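## 6.4 把持失敗（エラー218）が出たときの復旧手順

エラー218は、閉動作の完了後に指の間隔が設定値を下回った場合に出ます。ワークをつかめていないか、持ち上げの途中で落としたと制御側が判断した状態です。アームはその場で停止し、Semelコントローラの出力は保持されます。

Brosbridgeセルでは、11月の更新以降、この停止が赤のキューブで繰り返し発生しました。原因は下降終点の高さがずれていたことで、指先がキューブの上面付近で閉じていました。以下の手順は、そのときの対応をもとに書き直したものです。

> **注意**
> 停止中でもサーボは入っています。実機では、手順2が終わるまで柵の内側に手を入れないでください。指が半開きで止まっている場合、ワークを手で引き抜かないでください。

### 復旧

1. 操作画面で運転モードを「手動」に切り替えます。
2. 非常停止ボタンを押し、サーボ表示が消灯したことを確認します。
3. 落下したワークがあれば取り除きます。指先のパッドに欠けや浮きがないか見ます。
4. 非常停止を解除し、サーボを入れ直します。
5. 手動速度を12 %以下に設定し、アームを真上に退避させます。横方向の移動は退避が終わってから行います。
6. グリッパを全開にします。
7. エラー履歴を保存してから、218をリセットします。履歴はリセットで消えます。

### シミュレータでの再現確認

実機で再開する前に、Tianシミュレータで同じ動作を一度通します。

1. 保存した履歴を読み込み、停止時のプログラムを開きます。
2. 対象に赤のキューブを選びます。緑のキューブは対象にしません。
3. ステップ実行で把持前の位置まで進め、一時停止します。
4. 指が開いていること、キューブが左右の指の間隔に収まっていることを確認します。片側に寄っているだけなら、まだ補正しないでください。
5. 下降終点の高さを読み取ります。設定表の値との差が4 mmを超えるときは、手順6に進みます。超えないときは6.5節「把持力の点検」を参照してください。
6. パラメータ143（下降終点オフセット）を修正し、保存します。
7. 下降、閉、上昇を続けて実行し、218が出ないことを確認します。

> **注記**
> パラメータ143は対象ごとに保存されます。赤で修正しても緑には反映されません。Brallby版の旧設定ファイルを読み込むと、全対象の値が初期値に戻ります。

### 実機への反映

設定ファイルを転送し、コントローラを再起動します。最初の一回は手動速度のまま実行してください。再び218が出たら、オフセットを重ねて修正せず、作業台の高さと座標系の登録を確認します。指先が台に触れた場合は直ちに非常停止とし、座標系の再登録が済むまで自動運転に戻さないでください。

シミュレータの手順3で一時停止した状態：
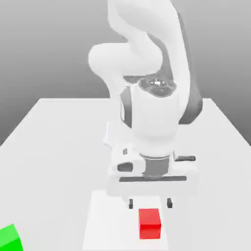

Priit Kuuskからは、シミュレータで218が出なくなっても実機で再発した例が二度あり、どちらも143の値は正しく、再起動を飛ばしたために古い設定のまま動いていた、転送後は画面の版数を読み上げてから起動ボタンを押すよう手順に加えてほしい、との指摘があった。次の改訂で「実機への反映」に追加する。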